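# Umzug mit Zwischenlager: Angebot über 1096 Euro, was gehört da hinein?

**Oi-ling Yip**

Hallo zusammen,

wir ziehen im März innerhalb von Brallov um, von einer Wohnung mit 4 Zimmern in eine mit 3. Leider passen die Termine nicht zusammen. Die alte Wohnung müssen wir zur Monatsmitte übergeben, in die neue kommen wir erst zum Monatsende. In der Zwischenzeit wohnen wir bei meiner Schwester, die Möbel müssen also irgendwo unterkommen.

Die Spedition Weerakoon hat uns 1096 Euro angeboten. Im Angebot steht: Abholung, Einlagerung, Anlieferung, Demontage und Montage "nach Absprache". Ob Kartons, Halteverbot und Versicherung dabei sind, geht daraus nicht hervor. Am Telefon hieß es, das regele man dann schon. Angesehen hat sich die Wohnung vorher auch niemand, ich habe nur eine Liste am Computer ausgefüllt.

Die Alternative wäre eine eigene Lagerbox bei Doswood draußen am Gewerbegebiet. Dann müssten wir aber alles selbst hinfahren und später wieder abholen, mit gemietetem Transporter. Mein Mann hat es mit dem Rücken, und unser Kleiderschrank ist ein Pulum mit Schiebetüren, den wir damals zu zweit kaum aufgebaut bekommen haben.

Dazu kommt, dass wir ein Zimmer weniger haben werden und vorher noch aussortieren müssen, vor allem im Kinderzimmer. Unsere Tochter ist sechs und möchte grundsätzlich alles behalten.

Was würdet ihr machen? Und worauf muss ich bei dem Angebot achten, bevor ich unterschreibe?

Danke und viele Grüße
Oi-ling

---

**Menaka Wanigasekara**

Ich habe ein paar Jahre im Büro einer Spedition gearbeitet (nicht bei der genannten) und selbst schon mit Zwischenlager umgezogen. Ein paar Punkte dazu.

**Besichtigung**

Bitte darum, dass jemand vorbeikommt oder wenigstens eine Videobesichtigung macht. Mit der Liste aus dem Internet verschätzt man sich fast immer, meistens nach unten. Keller, Balkon und Abstellkammer werden gern vergessen. Steht der Wagen am Umzugstag vor der Tür und ist zu klein, wird entweder nachberechnet oder etwas bleibt stehen. Beides gibt Streit.

**Festpreis oder Schätzung**

Im Angebot muss stehen, ob es ein Festpreis ist. Wörter wie "ca.", "voraussichtlich" oder "nach Aufwand" heißen, dass die Rechnung höher ausfallen kann. "Nach Absprache" bei der Montage würde ich so nicht stehen lassen. Schreib der Firma, welche Möbel ab- und wieder aufgebaut werden sollen, und lass dir das mit Preis bestätigen. Eine E-Mail genügt. Den Schrank mit den Schiebetüren nennst du ausdrücklich, am besten mit Maßen.

Die Lampen, die Spüle und die Waschmaschine gehören oft nicht dazu. Manche Speditionen schließen Elektrogeräte gar nicht an. Das klärst du vorher, sonst stehst du abends ohne Licht da.

**Einlagerung**

Hier lohnt sich genaues Nachfragen:

- Wird die Einlagerung pro angefangenem Monat oder pro Woche berechnet?
- Was kostet es, wenn sich die Übergabe der neuen Wohnung verschiebt?
- Bleibt alles in einem verschlossenen Container oder wird es aus dem Wagen geladen und offen in eine Halle gestellt?
- Ist das Lager trocken und im Winter frostfrei?
- Kommt man zwischendurch an die Sachen heran, und was kostet der Zugang?

Der Container ist die bessere Lösung. Jedes weitere Umladen bringt Kratzer. An die Sachen kommt man dann allerdings bis zur Anlieferung meistens nicht heran. Alles, was ihr in der Zwischenzeit braucht, muss also vorher heraus: Zeugnisse, Pässe, Mietverträge, Medikamente, Ladegeräte, Wechselkleidung, Schulsachen. Wir haben damals die Geburtsurkunden mit eingelagert und mussten neue beantragen.

**Haftung**

Der Spediteur haftet beim Umzug von Gesetzes wegen nur bis zu einer Grenze, die sich nach dem Rauminhalt der Ladung richtet. Ersetzt wird der Zeitwert, kein Neupreis. Für Kartons, die ihr selbst packt, ist die Haftung noch einmal eingeschränkt. Wenn ihr teure Stücke habt, fragt nach einer zusätzlichen Transportversicherung und danach, ob sie auch während der Lagerung gilt. Das ist oft getrennt geregelt. Eure Hausratversicherung ruft ihr ebenfalls an, die neue Adresse müsst ihr dort ja ohnehin melden.

Äußerlich erkennbare Schäden müssen spätestens am Tag nach der Anlieferung gemeldet werden, nicht sofort erkennbare innerhalb von zwei Wochen. Immer schriftlich und möglichst genau. "Schrank beschädigt" ist zu wenig. Macht vorher Fotos von den Möbeln, auch von den Rückseiten.

**Halteverbot**

Frag, wer es beantragt und wer die Schilder aufstellt. Ihr braucht es bei euch zweimal, einmal zur Abholung und einmal zur Anlieferung. Die Schilder müssen einige Tage vorher stehen, die genaue Frist erfährst du bei der Stadt.

**Aussortieren**

Fangt damit an, bevor die Besichtigung stattfindet. Alles, was schon weg ist, wird nicht mitgerechnet. Im Keller geht es am schnellsten, da hängt kaum jemand dran. Bücher und Geschirr kommen danach, das Kinderzimmer zuletzt, aber mit genügend Zeit.

Sucht euch einen freien Tisch und stellt eine Kiste darauf. Jedes Teil wird einmal in die Hand genommen, dann fällt die Entscheidung. Was in die Kiste kommt, zieht mit um. Was nach der letzten Runde noch danebensteht, wird verschenkt oder verkauft. Am Boden funktioniert das schlechter, da fängt jedes Kind sofort an zu spielen.

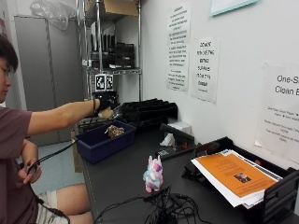 *Kiste auf dem Tisch, Einhorn davor.*

Mit sechs kann ein Kind gut mitentscheiden, wenn die Kiste die Grenze setzt. Heimlich würde ich nichts wegwerfen, das kommt heraus. Bei unserem Sohn war es ein Kaugummiautomat aus Plastik, nach dem er noch in der zweiten Klasse gefragt hat. Zwei oder drei Lieblingsstücke bleiben außerdem bei euch und gehen auf keinen Fall ins Lager.

Stofftiere vorher waschen, soweit das Etikett es zulässt, und vollständig trocknen lassen. Feucht verpackt riechen sie nach der Lagerung muffig. Gleiches gilt für Decken, Matratzen und den Kühlschrank: abtauen, auswischen, Tür einen Spalt offen lassen.

**Spedition oder selbst fahren**

Mit dem Rücken deines Mannes würde ich die Spedition nehmen, wenn das Angebot sauber nachgebessert wird. Holt aber noch ein zweites ein. Ich habe Angebote gesehen, bei denen am Ende knapp 3000 Euro auf der Rechnung standen, weil Montage, Kartons, Laufwege und ein zusätzlicher Lagermonat dazukamen. Das war alles im Kleingedruckten gedeckt. 1096 Euro mit Einlagerung und Montage kommen mir niedrig vor. Ausgeschlossen ist es nicht, ich würde nur sehr genau lesen.

---

**umzugsmuffel**

Nimm die Box. Speditionen sind alle gleich, und bei Doswood kannst du wenigstens selbst abschließen. Schiebetüren raus, Schrankwände abschrauben, fertig. Schrauben in eine Tüte und an die Rückwand kleben.

Transporter früh reservieren, zum Monatsende sind die alle weg.

---

**Oi-ling Yip**

Danke euch beiden, vor allem für die ausführliche Antwort. Ich habe Weerakoon inzwischen geschrieben und um eine Besichtigung gebeten. Sie kommen nächste Woche, vormittags gegen 10 Uhr. Die Einlagerung wird pro angefangenem Monat abgerechnet, das stand tatsächlich nirgends. Bei uns geht das gerade auf, die Anlieferung darf sich aber nicht verschieben.

Das Halteverbot ist nicht enthalten, Kartons auch nicht. Die bekommen wir von einer Kollegin, die gerade umgezogen ist.

@umzugsmuffel: Die Box ist für uns wegen der Schlepperei eigentlich raus. Ich frage trotzdem nach dem Preis, dann habe ich einen Vergleich.

Noch eine Rückfrage: Der Schrank ist schon einmal umgezogen und die Löcher in der Rückwand sind ziemlich ausgeleiert. Baut eine Spedition so etwas überhaupt noch auf, oder lehnen die das ab?

---

**Menaka Wanigasekara**

Aufbauen werden sie ihn wahrscheinlich, aber ohne Haftung für die Stabilität. Das lassen sie sich bei älteren Möbeln aus Spanplatte oft unterschreiben. Zeig dem Mitarbeiter die Rückwand bei der Besichtigung und frag ihn direkt. Wenn er abwinkt, überlegt, ob der Schrank die Montagekosten noch wert ist.

Miss auch die Deckenhöhe in der neuen Wohnung. Manche Schränke werden liegend zusammengebaut und dann aufgerichtet, dafür braucht man oben etwas mehr Luft als die reine Schrankhöhe. Steht normalerweise in der Aufbauanleitung. Falls ihr die nicht mehr habt, gibt es sie beim Hersteller oft als Download.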